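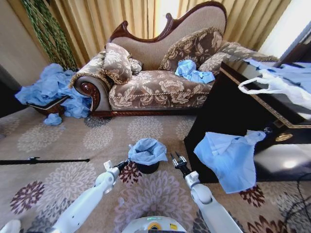
Home | Modules | Handouts | Timetable | Contact

Furnishing Textiles: Handout 4
Pattern Repeat and Cutting Plans
Tutor: Sushil Solanki

Students should read this handout before the practical session and bring a completed cutting plan with them.

The repeat is the distance from one point in a pattern to the next point at which the same motif appears. It is measured along the length of the cloth for the vertical repeat and across the width for the horizontal repeat. Damask designs often have a long vertical repeat, and this has a direct effect on the amount of cloth to be ordered.

A large motif is normally centred on the inside back and on the seat, and the two should line up where they meet. Loose cushions are cut from the same point in the repeat – usually the middle of the main flower – so that they match when placed side by side. Cord trim is ordered separately and should be measured along the seam line, with an allowance for joining.

Worked case: a plain curtain needs four drops, each 112 cm long after hems. With no pattern to match, the cloth required is 448 cm. If the vertical repeat is 64 cm, each drop must be cut at 128 cm, giving a total of 512 cm. The waste from each drop is 16 cm and may be used for small pieces such as tie-backs.

Cutting plans are to be drawn on squared paper, with the direction of the pile or pattern marked by an arrow on every piece. Plans without arrows will be returned unmarked.

Related handouts
Handout 3: Weave Structures
Handout 5: Piping, Cord and Braid
Reading list, August intake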